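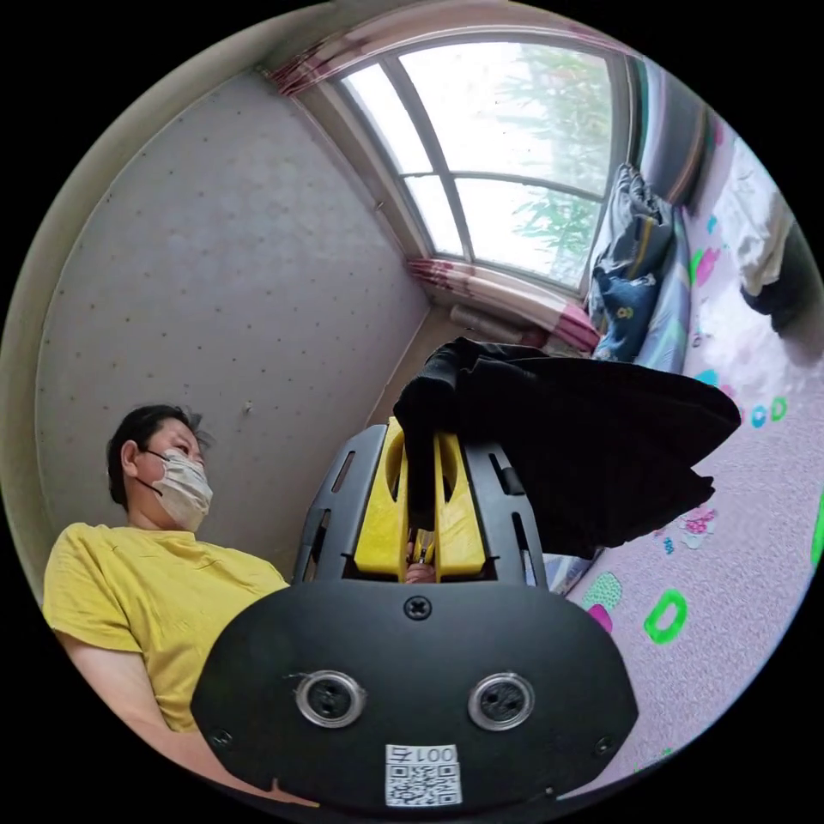

Black cloth over the bed, between yellow fingers.

The first thing Sowmya Pai does when she gets to a venue is find the bathroom. She isn't nervous. She wants to know how far the bathroom is from the stage, because in her experience that distance tells you how the night will go. At the Burken it is a short flight of stairs. At the old place in Jardine it was a gas station across the road, and you had to buy gum.

Pai sings. You may have heard her without knowing it, on the soundtrack of a dentist's waiting room or under the end credits of a show about people renovating a barn. Seven years ago she was, for one spring, moderately famous. She reached the semifinal of a televised singing contest called The Prarngate, in which hopefuls performed in front of an enormous gold door that opened if the judges liked them and stayed shut if they didn't. The door opened for Pai three times. The fourth time it opened eight inches and jammed.

"They'd already decided to let me through," she says. "You could hear a guy behind it swearing. But the rules said the door had to open, and we were live, so they went to commercial. When we came back I'd lost."

She tells this story well, with the practiced timing of someone who has told it to a lot of radio hosts. There is a version with the guy's swear words in it and a version without. She asked which kind of magazine this was.

What happens to people after a show like that is usually presented as a tragedy or a comeback. Pai's case resists both. She got a small record deal, made a record, and was dropped by email in the middle of making the second. The first album sold 1226 copies, a figure she knows because she had to sign for the leftovers. The label shipped them to her parents' house in boxes, and her father used the boxes to level a pool table.

"People want me to be sad about it," she says. "I was sad for a week in March. Then my cousin got married and I had to do the flowers."

We are sitting in the kitchen of the apartment she rents in Bonham, a town with two stoplights and a surprising number of places to buy boots. She has made tea and forgotten it. On the refrigerator is a set list in her handwriting with one song crossed out so hard the pen went through the paper. I ask which song. She says it was the winner's single, the one all the semifinalists had to record in case they won. Nineteen people have recorded it over the life of the show, and as far as she can tell none of them has ever sung it on purpose.

It was called "Wide Open." There was a key change, then another key change, then a part where a children's choir came in. Pai's version exists on a hard drive somewhere. She has been told it's the best of the bunch, a compliment she compares to being the tallest building in Bonham.

Since the label let her go she has been working, steadily and without much fuss, as what used to be called a club singer. She does old standards, some country, a few of her own songs if the room is listening and more if it isn't. Her voice was always the odd thing about her on television. The other contestants had voices like fireworks. Hers was low and a little dry, and it came in slightly behind the beat, as though she'd been called in from another room. The judges kept telling her to push. One of them wrote PUSH on a card and held it up during rehearsal.

She did push, in the semifinal. You can find the clip. She hits the big note and holds it, and the audience stands, and her face looks like the face of somebody carrying a couch up a staircase.

"That's me doing an impression of a singer," she says. "It's a good impression! I'd have voted for her."

The regular gig is at the Burken, once a week, nine in the evening until the bartender starts putting up the stools. It seats sixty if you are friendly. I went twice. The first night there was a birthday party at the front who talked through everything and then asked for something by somebody else. Pai sang it. The second night was raining and quiet, and she did a song of hers called "Good Coat," just voice and an upright bass, and a man at the bar who had been peeling the label off his beer left it alone until she was done.

She pays the bass player before she pays herself. She also drives him, as he lost his license over a matter neither of them will discuss. They argue in the car about tempos. He thinks everything she does is too slow. She thinks he'd like to get home.

Money comes up a good deal with Pai, in a cheerful way. She will tell you what anything costs. The barn show's end credits paid for her transmission. A cruise line once offered her six months at sea, with a cabin and all the shrimp she could eat, and she turned it down after reading the part about the costume. She teaches lessons in the afternoons, mostly to teenagers, several of whom plan to audition for whatever show has replaced hers. She doesn't talk them out of it. She teaches them to breathe, and to read a contract, and to eat something before four o'clock, when the producers begin asking about your dead relatives.

"They'd come around with a camera and say, who are you singing for tonight? And I'd say, well, the people in the seats. And they'd say, but who really? They wanted a grandmother. Both my grandmothers were alive. One was in the seats."

The grandmother in the seats, she adds, had voted for the other guy.

The other guy did win, eventually. He has a syndicated morning program now and has had her on it twice. They get along. He sends her a fruit basket at the holidays with a card signed by his assistant, and she writes back to the assistant.

This fall Pai put out her second album, a mere six years after she started it. She recorded it in four days in a former feed store outside Jardine, with the bass player, a drummer who mostly used brushes, and a piano that had one bad key they learned to avoid. It's called Eight Inches. She pressed 1000 copies, having learned something from the pool table, and sells them out of a suitcase after the show. The suitcase is her mother's and has a sticky latch, so buying a record involves a short wait.

It is a lovely record, and I say that as a person who receives a great many records and uses most of them as coasters. The tempos are very slow. "Good Coat" is on it. So is a song about her father and the boxes that ought to be a joke and for two verses is one. On the last track there is some noise near the end that I took for distortion. It was a truck backing up outside. They did another take without the truck, she says, and it was cleaner, but she'd sung it worse.

I ask whether she'd go back on television if someone called. She thinks about it for long enough that I start looking at the boots in the hall.

"They did call," she says. "There was going to be an anniversary special. They were bringing back the door."

And?

"I asked if they'd fixed it. The woman said she'd find out." Pai gets up and finally notices the tea, feels the side of the mug, and puts it in the microwave. "That was two years ago."

Sowmya Pai plays the Burken weekly through the end of the season. Doors at eight. Parking is behind the building, and the stairs to the bathroom are on your left.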